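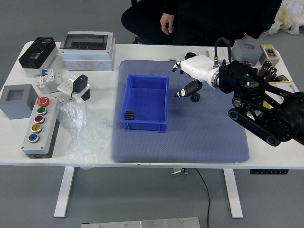

Blue bin on the mat, small black gear next to it

How to store small spare parts so I can find them again?
Posted by Riku Sekiguchi, July 2022

Hello all. I repair small household things as a hobby, mostly clocks, fans and sewing machines. Over the years I have collected many screws, springs and gears, and they live in mixed boxes. Last winter I counted everything one time and arrived at 1,164 pieces. When I need one spring, I must pour out a whole box. I have room for one shelf, 36 inches wide. Is it better to sort by size or by the machine the part came from? I don't want to spend much money.

Catriona Baxter
Sort by type first, then by size. I sorted by machine for years and it was a mistake, as a screw from a fan fits a clock radio perfectly well and you will never look for it there. I have a Bosik cabinet with 68 little drawers, bought used for 14 dollars. It is a bit wider than your shelf, so measure before you buy. Put the label on the drawer front and not on top - you will be looking at it from the side. Gears I keep in flat bags with the number of teeth written on the bag.

Blair MacKinnon
jam jars. done

Fraser Innes
I agree with Catriona, except for sewing machines. Those parts are often particular to one model, so keep them in one bag per machine with the model name on paper inside. Springs should be in their own closed box or they hook into each other. And throw away the bent screws, you will not use them.

Riku Sekiguchi
Thank you, this is very helpful. I will start with the screws and keep the sewing machine parts separate. Does anybody know if the label tape stays on when the drawer is a little oily?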